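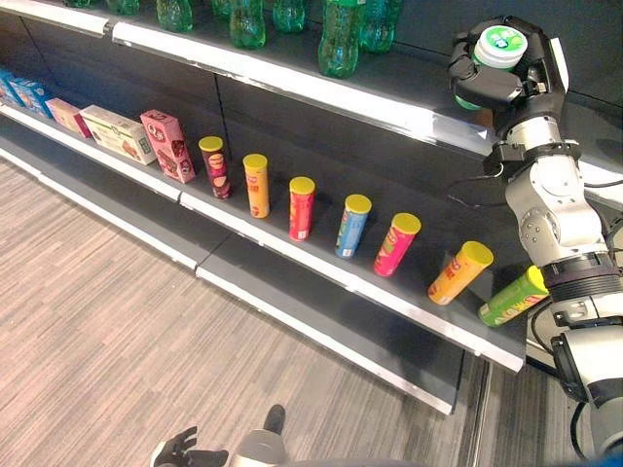 Garrafas verdes na prateleira de cima, snacks na do meio.

Sociedade e Bioética | Fim de vida | Reportagem
Imprimir | Enviar por e-mail

Dia aberto na Urrego: muita decisão partilhada, poucas respostas
05/06/2025

Cheguei à unidade de cuidados paliativos da Urrego com o convite impresso e uma dúvida que levo há anos a estas visitas: quem decide, e a que horas da noite, quando o doente já não fala? O programa prometia "transparência total". Saí com um saco de folhetos.

A visita começou pelo auditório, onde a Tellis, a empresa que gere a casa, passou um filme com música de piano. Falou-se de dignidade onze vezes antes do primeiro diapositivo com conteúdo. Esse diapositivo dizia que a unidade tem 23 camas e que passaram por ela 900 doentes desde a abertura. Perguntei quantos tinham chegado com testamento vital. Responderam que esse dado "está a ser trabalhado".

Seguiu-se o corredor dos quartos. São bons, reconheço. Janelas baixas, para se ver o jardim deitado, e um sofá onde uma pessoa adulta consegue de facto dormir. Quem já passou noites numa cadeira de hospital sabe o que isso vale. A sala das famílias tem chaleira e livros infantis, e a porta fecha.

O prato forte era o Nokby, o questionário digital com que a casa recolhe as vontades de cada pessoa à entrada. São 60 perguntas. Fiz a versão de demonstração e desisti a meio, sem dores, sem medo e com o pequeno-almoço tomado. Uma das perguntas queria saber se eu preferia "conforto" ou "intervenção", como se a morfina bem dada não fosse uma intervenção. Outra pedia que ordenasse por importância a lucidez, a companhia e o alívio. Deixei em branco e o sistema não me deixou avançar.
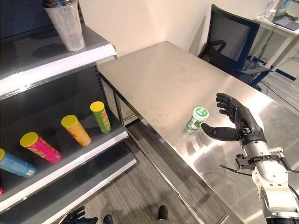

Recipiente verde e branco sobre mesa de aço inoxidável, junto a uma mão robótica preta.

No fim do questionário sai um perfil com uma cor. Segundo o guião da visita, a cor "orienta a conversa" com a equipa. Quis saber o que acontece quando a família discorda da cor, ou quando o próprio doente muda de ideias três dias depois. A resposta foi que o perfil pode ser revisto a qualquer momento. Por quem, e a pedido de quem, ficou por esclarecer. O regulamento interno existe, mas não estava disponível para consulta nesse dia.

Houve ainda um debate na antiga capela, organizado com a Dundberg, que vende formação em ética clínica. Discutiu-se a sedação paliativa e a fronteira com a morte assistida, tema em que a mesa estava toda de acordo. Um debate assim poupa tempo. Da plateia veio a única intervenção que apontei, a de uma enfermeira reformada que perguntou pelo número de profissionais no turno da noite. Agradeceram-lhe muito a pergunta.

O café era razoável e o estacionamento gratuito. A próxima visita ainda se faz em junho, com inscrição prévia. Pedi o regulamento por escrito à saída e deixei o meu endereço.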